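받은 시각: 10월, 오후 4시 무렵
글쓴이: 살림도구 메일링 리스트 회원

제목: Re: 식기건조대를 그릇 말고 다른 데 쓰시는 분?

> 이사하면서 식기세척기가 생겨 건조대가 남았습니다.
> 버리기는 아깝고, 테이프나 끈 같은 자잘한 물건을
> 담아 둘까 하는데 써 보신 분 계신가요?
> Kemen에서 산 검은색이고 폭은 500mm입니다.
> 서랍에 넣으면 자꾸 굴러다녀서요.

저는 작년부터 그렇게 쓰고 있습니다. 결론부터 적으면 테이프류는 괜찮고, 작은 물건은 따로 통이 필요합니다.

건조대는 앞판과 뒤판이 막혀 있는 것이 낫습니다. 예전에 쓰던 Dunstan 제품은 사방이 철사로만 되어 있어서 폭이 좁은 테이프가 틈으로 빠졌습니다. 앞뒤가 막힌 제품은 그런 일이 훨씬 적습니다. 옆쪽은 뚫려 있어도 큰 불편이 없었습니다.

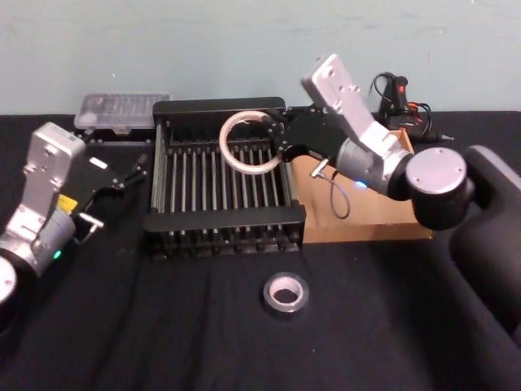

읽는 시간 2분

사진의 건조대도 검은색이고 앞판과 뒤판이 모두 막힌 형태입니다. 흰색 테이프는 한 개씩 세워서 넣는 쪽을 권합니다. 눕혀서 쌓으면 아래 것을 꺼낼 때마다 위의 것을 다 들어내야 합니다. 세워 두면 가운데 구멍에 손가락을 걸어 바로 뺄 수 있습니다.

밑에는 천을 한 장 까는 것이 좋습니다. 저는 검은 천을 씁니다. 건조대 다리가 상판을 긁지 않고, 물건을 꺼낼 때 건조대가 덜 밀립니다. 다만 검은 천은 먼지가 잘 보여서 자주 털어야 합니다. 신경 쓰이시면 회색으로 하세요.

칸은 이렇게 나누었습니다.

- 뒤쪽: 폭 20mm가 넘는 테이프
- 앞쪽: 가위, 자, 칼
- 수저통: 펜과 집게

끈은 넣지 않았습니다. 접시 칸막이에 걸려서 엉킵니다. Fakport에서 파는 뚜껑 있는 종이 상자에 따로 담아 옆에 두었고, 택배 보낼 때 상자째 들고 갑니다.

물받이는 빼고 쓰셔도 됩니다. 저는 바닥 틈으로 떨어지는 클립 때문에 다시 끼웠습니다. 원래 부엌에서 쓰던 것이라면 물때를 닦고 하루 정도 말린 뒤에 테이프를 넣으세요. 습기가 남아 있으면 종이테이프 가장자리가 울고, 나중에 뜯을 때 세로로 찢어집니다. 저도 급하게 옮겼다가 한 롤을 버렸습니다.

500mm면 책상 위에서는 자리를 꽤 차지합니다. 벽에 붙여 놓고 앞을 200mm 정도 비워 두면 그 자리에서 테이프를 끊어 쓸 수 있습니다. 선반에 올리실 생각이면 위 칸과의 간격도 재 보세요. 세워 둔 것을 꺼내려면 손이 들어가야 합니다.

한 가지 여쭙니다. Kostau 건조대에 맞는 수저통만 따로 파는 곳을 아시는 분 계신가요? 제 것은 걸이 부분이 부러졌습니다. 다른 회사 것도 걸리기만 하면 괜찮습니다.

--
살림도구 메일링 리스트 | 보관함 글 번호 1741 | 문의: 목록 관리자 | 맨 위로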